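Home | Sites | Checklists | Forms | Log in

STELTESLOW BUILDING, 2ND FLOOR
Monthly walk-through, March
Form 2840. Tick, then comment. Keep comments short pls

Exits
[x] Main door opens full width
[x] Stair door closes by itself. Slow, but latches
[ ] Exit sign, rear hall. One side dark. New lamp on order from Nunell

Fire
[x] Extinguishers on hooks, pins in
[ ] Tags up to date. 2 expired, kitchen and copy room
[x] Nothing stacked under sprinkler heads

Electrical
[x] Panel clear in front
[ ] No daisy-chained strips. Found one in Dana room, unplugged it, told front desk
[x] Covers on all outlets

Work areas
[x] Tables steady, no sharp edges
[x] Floor dry, no lifted carpet
[x] Blinds cords tied up

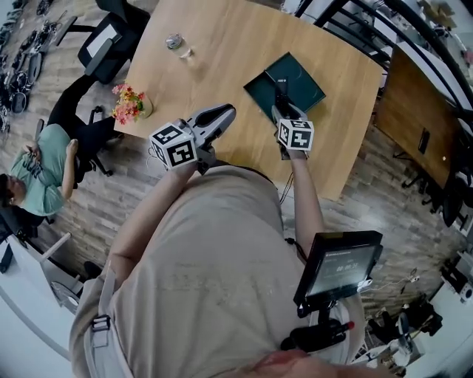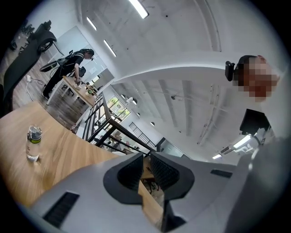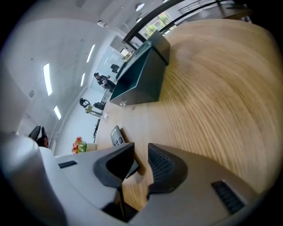
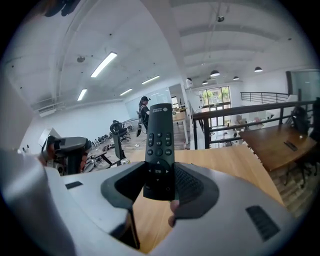

Work areas, tables.

Kitchen
[x] Fridge temp ok
[ ] Microwave door seal. Worn, replace before next walk-thru
[x] First aid box stocked, except large bandages. Add to list

Storage
[ ] Shelf load under 300 lb. Sopacua boxes on top shelf look heavy, no weights on lables. Move to floor till somebody weighs them
[x] Ladder locked up
[x] Paint and cleaners in metal cabinet

Follow up: tags first, then exit lamp. Recheck storage Monday before lunch. Microwave can wait a bit but don't let it slide again like last time.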